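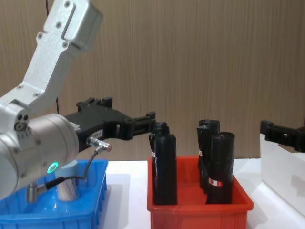
Can a two-arm robot cell stop itself before the arms hit each other? It can if each arm knows where the other one is, and at the Nukik workshop in April that link had dropped out without anyone noticing.

Lucinda Tran still gets animated telling the story. She was running a long sorting trial, rolls of plastic bags going from bin to bin, when the two grippers reached for the same spot and met with a crack she heard from the next room.

"I came running!" she says. "Both arms had stopped, which was great, but they'd stopped about a second later than I wanted."

The damage was small: one bent fingertip and a cable pulled half out of its socket. The cause took longer. Comfort Kpodo, who writes the control software, went through 2000 lines of log before she found it. The left arm had quit sending its position, and the right arm kept planning around the last one it had.

"It was working from old news," Kpodo says. "The message was 600 milliseconds stale and the planner just took it. I was so happy when I saw that, because it's a bug you can fix in an afternoon."

The fix (she calls it Kandent) checks the age of every position message and halts both arms if one is too old. They tested it by yanking the network connection in the middle of a move, 23 times, with the speed turned down. Both arms halted every time.

Tran has changed her own habits too. She leaves more slack in the gripper cables now, and she stays in the room for the first hour of any new task. Next up is a faster run with heavier rolls, and Kpodo wants to pull the plug on that one herself.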